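The Board and the Blocks

I bought the maple before I had a plan for it, which is how most of my projects begin. Cloredon, the hardwood yard out past the arena in Drutonden, had a bin of offcuts by the door, all long skinny strips left over from somebody's stair treads, and I came home with the whole back seat full. My husband asked what it was for. I said it was for a board.

What I had in mind, if I had anything in mind, was a cutting board. Everyone makes one sooner or later. You glue strips edge to edge, you plane the thing flat, you rub oil on it and you give it to your sister-in-law. But my strips were long, and once I'd laid them side by side on the kitchen floor I couldn't bring myself to chop them down. So it grew. By the time it came out of the clamps it was too big for any counter in our house and much too nice for onions.

Then the grandkids came for the long weekend and settled the question. They had the shape sorter out, the one with the missing lid, and within ten minutes the board was on the carpet between them and every block we owned was on top of it. I'd always thought of a shape sorter as a toy with a right answer — this one goes in that hole, clap clap, next. Without the box, the blocks were more interesting. They got lined up, matched by colour, stacked until they fell, driven about like trucks. A carpet is a terrible place to stack anything and a flat piece of maple is a wonderful one. I sat on the chesterfield with my tea and watched for most of an hour.

So this is a story about a play board, and about the blocks that go on it, and if you have a few clamps and a patient household you could have both by Thanksgiving in October.

Start with the wood. Maple is what I had, and I'd choose it again. It's pale, it's hard, it doesn't smell of much, and it takes a beating from a plastic cube without showing it. Pick through the bin slowly. You want strips that are straight, but don't be too fussy about colour. Mine run from nearly white through to cream and honey, and a couple of them have a bit of wavy figure I never noticed until the finish went on. I spent a whole evening arranging them, swapping one for another and standing on a chair to look. I'd like to say there was a system. I put the darker streaks toward one side and stopped when I got hungry.

Gluing up is the only stage where you need to keep your wits about you. Spread the glue thinly along every edge, clamp from underneath and on top, and tighten a little at a time, going back and forth. If you crank down one clamp all at once the whole panel bows up like a potato chip. (Ask me how I know. There's a very curvy piece of maple holding up the tomatoes.) Leave it overnight, even if the bottle says you don't have to.

Flattening took me the longest. I don't own a planer wide enough, so it was a hand plane for the worst of it and then sandpaper, and more sandpaper, and a podcast about shipwrecks. You'll still see the seams when you're finished, faint lines running the length of the board, and I've grown fond of them. Little kids use them as roads.

The finish is a food-safe oil and wax blend I get in town, sold under the Daneshvar label. Two coats, rubbed in with an old T-shirt, with a day in between. It leaves a low, soft sheen, so a window or a lamp puts a pale patch on the wood without turning it into a mirror. I'd steer clear of anything glossy. Blocks skate on gloss, and skating blocks end up under the fridge.

Now, the blocks! The originals were down to a sorry handful, and the ones in the shops come with a plastic house that plays a song. I can't have the song. Our library branch has a 3D printer in the back room and charges by weight, so I had a new lot made up there in red, green, yellow and blue. It took a few goes. The first batch was too light and felt like the prize out of a cereal box. The second had more plastic inside and was much better in the hand, with a proper little clunk when you set one down on wood.

Printed blocks have a feel all their own. The sides come out with fine ridges from the layers going down one over the other, and the tops come out smooth. I thought about sanding the ridges away and I'm glad I didn't, because small fingers get a better grip on them. The smallest of our lot runs a thumbnail down the side over and over to hear it zip.

A word about how many. My instinct was to print dozens, and I was wrong. Give a toddler a heap and you get a thrown heap. Give them two of each colour and they begin to look. They'll find the other red one. They'll push all of them into a huddle in the middle, then pull one away, then put it back. There's room on the board for that, and the empty wood matters as much as the blocks do. My daughter, who teaches kindergarten, has one now too, and she says the children treat the edge of the board as a sort of fence without ever being told.

For the record, the whole business cost me $20 in maple, and the glue I already had. I've left the printing out of the sum and I'll thank you not to mention it to my husband.

Looking after it is easy. Wipe it with a damp cloth, dry it right away, and never leave it leaning against a heat register. Once a year I give it another coat of the oil. The blocks go in the sink with dish soap, and definitely not in the dishwasher, where one of my greens went in a block and came out a blob.

I've made three boards since, each a bit flatter than the last, and there's a fresh armload of offcuts by the basement stairs. I told Cloredon they were for a bench.

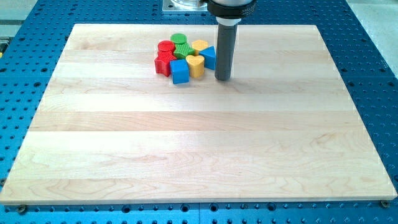

Namedard Magazine | Page 20

The maple board on a blue perforated table, with the eight blocks bunched together near the middle. The strips run lengthwise, and the honey-coloured streaks show best in the lower half.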